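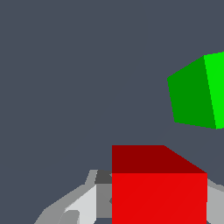 What does packing density measure? It is the share of a container's internal volume that is taken up by the goods inside it, given as a percentage.

## 1. Task

The project compared two ways of filling cartons at the Komisport parcel depot in Wundale. Dilruba Amarasinghe supplied the order records for May. After duplicates were removed, 1503 orders remained.

## 2. Method

Each item was treated as a rigid box with three fixed dimensions. Soft goods were left out – their volume changes too much under load. Two procedures were run on the same records:

- **First fit:** items are placed in the order they appear on the picking list.
- **Sorted fit:** items are placed from largest volume to smallest.

Rotation was allowed in steps of 90 degrees. The depot stocks four carton sizes, and the smallest one that held the full order was selected.

## 3. Results

Sorted fit selected a smaller carton for 248 orders. For 13 orders it selected a larger one. In each of those 13, a long flat item had been placed late and no longer fitted along the base. The remaining orders showed no change in carton size.

## 4. Limits

Weight was not modeled, so a heavy item can end up on top of a light one. Padding was also ignored. A rerun with a fixed margin on every side is planned, using the same records.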